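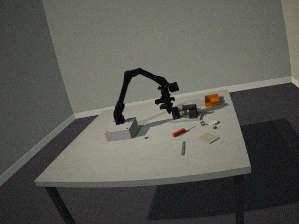

A rendered room with a light gray table, dark floor and white baseboards.

Mimine — a small word list of household English

Hello, and thank you for stopping by! Mimine is a collection of 2000 everyday words and phrases for the things people keep, fix, lose and argue over at home. It started as a spelling list for an evening class and grew from there, mostly on weekends and with a great deal of tea.

What you get

The main file is mimine.csv, one entry per row. Each row has the word, a plain definition, a sample sentence and a topic. There are 46 topics, from bedding to weather stripping, and a few of them are thin (plumbing, I'm looking at you). Regional words such as "davenport" and "spigot" carry a note in the last column, which is blank everywhere else.

Getting started

Open the file in any spreadsheet program. If accented letters come out scrambled, choose UTF-8 when you import it. The folder called prustel holds the same entries split by reading level, 1 through 7, and teachers tell me they like that version best.

What changed

Version 3, Wed 13 July. Fixed the sample sentences under "laundry," which had slipped down a row in the April release — my apologies to everyone who learned that a hamper is used for pressing shirts. Added kitchen words from the old Buvovov list.

Known gaps

Definitions lean toward American usage, and garden tools are barely covered. Corrections are very welcome, even tiny ones. Please include the row number when you write.

License

Free to copy, print and adapt for any classroom or kitchen table, as long as you keep this file with it.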